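The Small Work of Packing a Gift Bag

When I moved to Grokville I took a job in the gift counter of a stationery shop, and I stayed there for five years. Most of what I know about paper bags I learned there, in January, when the Christmas stock is finished and people bring their odd objects and ask if we can make a present from them. My English was still weak, so I was often put to the packing.
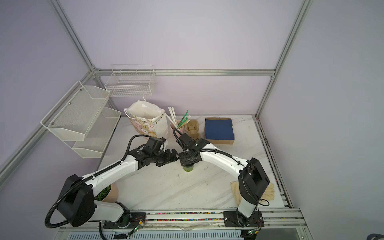

A gift bag is a difficult container, more difficult than a box. It has a narrow bottom and soft walls, and everything you put inside will try to lean. For this reason I like to collect all the pieces on the table before I start. A bag with cartoon bears in pink and yellow is a cheerful thing, but it tells you nothing about how much it can hold. You must look at what stands next to it. A small green cup is easy. A pink cup with long thin things standing in it is less easy, and a molded carrier for cups is the piece which decides the whole arrangement. I always try the carrier first.

In Lukmont, where I visited a packing workshop for this article, they sell up to 186 bags on a busy Tuesday. The women at the long table there open each bag with the whole hand, press the bottom flat, and only after this they reach for the first object. I asked if they ever lay the bag on its side. They do, for tall things, but they don't like it.

A cup carrier goes in with the cup places facing up, if the bag is wide enough. Cloth can wait at the side, folded, until the hard things have found their place.
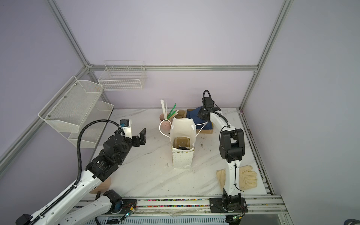

What to do with the carrier

The tan carrier for take-away cups is the most underestimated object in any kitchen. I keep nine of them under my sink. The surface is rough and a little fuzzy, so a cup does not slide on it, and it weighs almost nothing. Before you use an old one again, hold it against something white and look for holes and torn edges. A tear near the rim is not serious. A deep fold at the narrow part is worse, in my experience, and I give such a carrier to the garden. 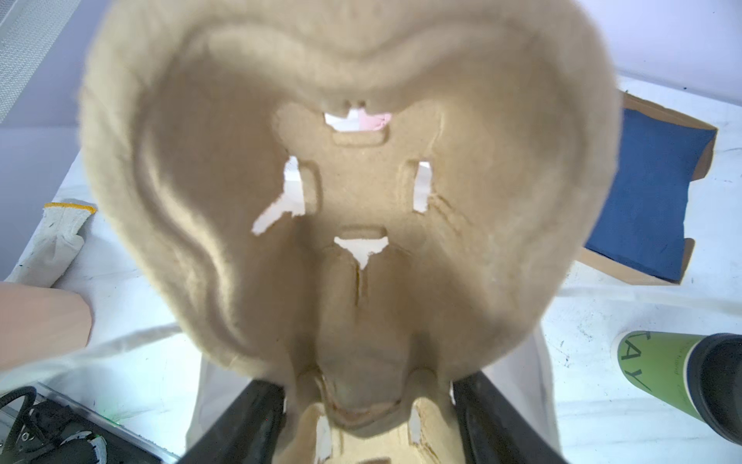

Molded beige shell with openings and creases, held by its narrow end.

Filling the empty space

Shredded paper is the usual answer, and at the Lambert shop in Nurnulport they sell it by the bag in seven colors. I find that people use too much. A handful at the bottom and a handful on top is enough, and between them a cup can 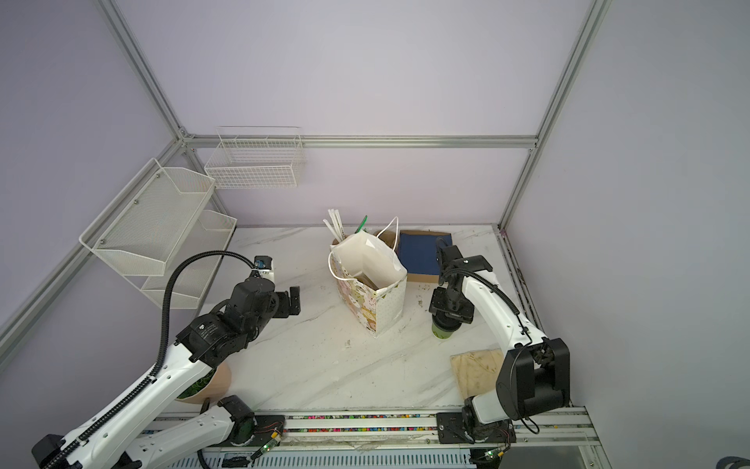 stand quite safely, even when the bag is carried by a child. Straws should go in last, along the side, with their paper wrappers still on. The handles I pull up at the very end, both together, and then I lift the bag a little from the table to feel if the weight is in the middle. If it hangs to one side I take out the top things and begin again from the cup.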